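Dzintra Kuusk
June 2025

1/ Went to the hearing on the new visa fee rules. The fee for a partner visa goes up to 2000 in August. Applications already lodged stay on the old rate.

2/ The Plornar office has 88 family cases waiting and 2 caseworkers. The minister was asked twice about extra staff and gave no figure.

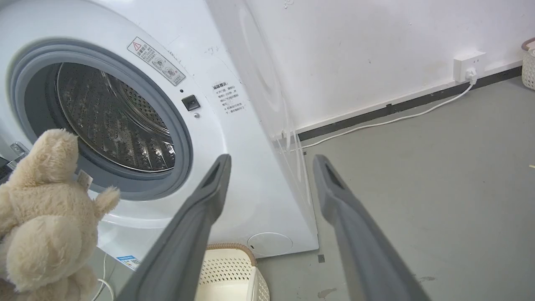

3/ The appeal window also drops to 10 days. Lawyers from Pletar said that is too short to get papers translated. I agree with them.

4/ The vote is after the summer break. If your application is nearly ready, get it in before the change and keep the receipt. 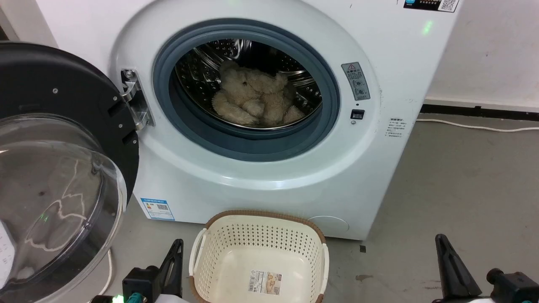

Teddy in the washing machine, door open.

5/ Written comments are still being taken. I'll post the address tonight.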